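Moving a small office's paper files without losing the order
Posted in Home & Office Moves by Kirsty Rakena, January 20, 2026

Hello all, and thank you in advance for reading, as I do tend to go on. I keep the books for a little family piano-tuning business in Nondthorpe, and in March we are moving from our present office to one across town that is only 225 square feet. The new place is lovely, with a big window and a bakery downstairs (dangerous!), but it does mean thinking hard about what comes with us.

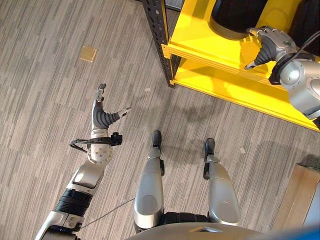
Gray striped carpet and yellow shelving.

The furniture I can handle. What keeps me awake is the paper. We have customer cards going back to my father-in-law's day, plus invoices, insurance letters and the notes he used to scribble on each piano, which are still the most useful thing we own. He filed by street instead of by surname, and I have grown fond of it -- when you are already out on a street it's handy to know who else has an upright there.
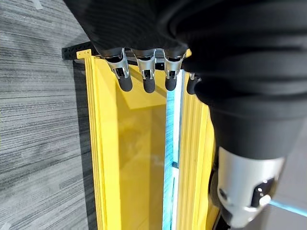 So my worry is that everything gets tipped into boxes on moving day and the order is gone for good. I was quoted $300 by Dravel Removals to pack the papers for us, on top of the move itself, and I can't decide if that is money well spent. Should I switch to surnames while I'm at it? And do hanging folders travel all right in ordinary boxes, or do they slump?

pedalboard_june

Oh, I feel for you, Kirsty, we went through this with my late aunt's sewing pattern shop. Please don't change the system and move in the same month. We tried to be clever and do both, and I was still finding zipper receipts under "Baptist Church" the next Christmas.

Buy proper file boxes with rails inside, the kind the hanging folders hook onto. Ours were from Dinsa and they held up fine. Fill each one snugly so nothing leans, write the first and last street on the short end, and number them in order. I also kept a list in my purse of what was in which box, and I was so glad of it when the kettle box and box 6 both went missing for an afternoon. As for the $300, I'd do the packing myself over a few evenings with the radio on and spend it at that bakery!

Grilleo_fan

just scan it all and get rid of the paper

old_tom_w

I wouldn't throw anything out before asking your accountant what has to be kept. The customer cards I would keep regardless, father-in-law's handwriting and all. If you want surnames too, make a plain alphabetical list with the street next to each name and tape it inside the cabinet door. My wife did that for our church directory and it saved moving a single folder. Good luck with the stairs.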